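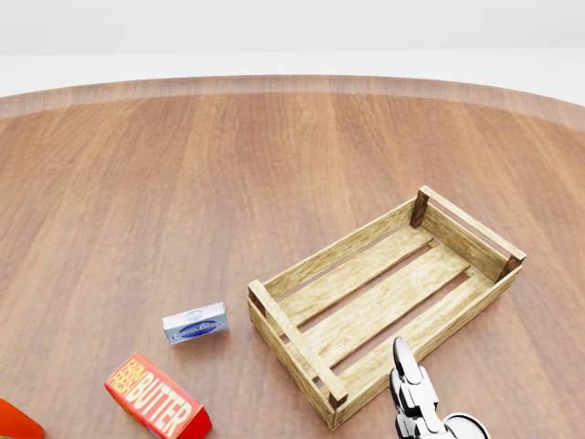 *Open crate on the round table.*

The Trarow estate came back from Gituvitz with the rear dampers replaced, so I repeated my usual loop before changing anything else. Tyre pressures were set cold and the tank was full.

Body control over the long crests is better. The old units let the tail rise and settle twice; these do it once. Low-speed ride is firmer, and expansion joints now come through the seat base. Steering weight is unchanged.

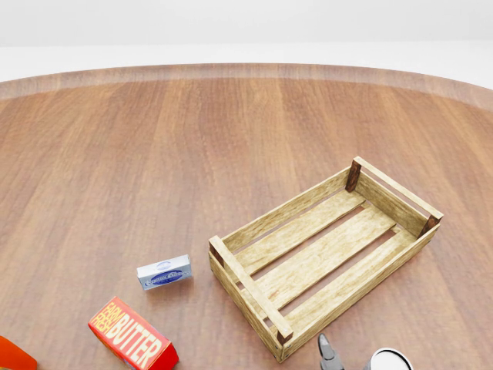
## Noise

There is a faint knock from the left rear at walking pace, only with the wheel near full lock. Kaj Kjærgaard suspects the top mount and wants the nut checked after 100 miles. I have done 37. The bushes are the softer Thygesen type, which may account for some of the movement under braking.

1. Recheck both top mount nuts.
2. Measure ride height at all four corners, with no load.
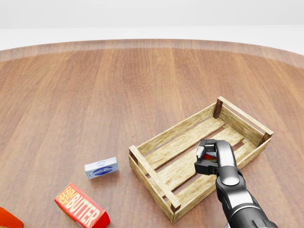 3. Drive the loop again with 2 adults in the back.

Raed Haddadin has offered his own car for comparison. It is the same year, on original dampers, and last had its alignment done in January.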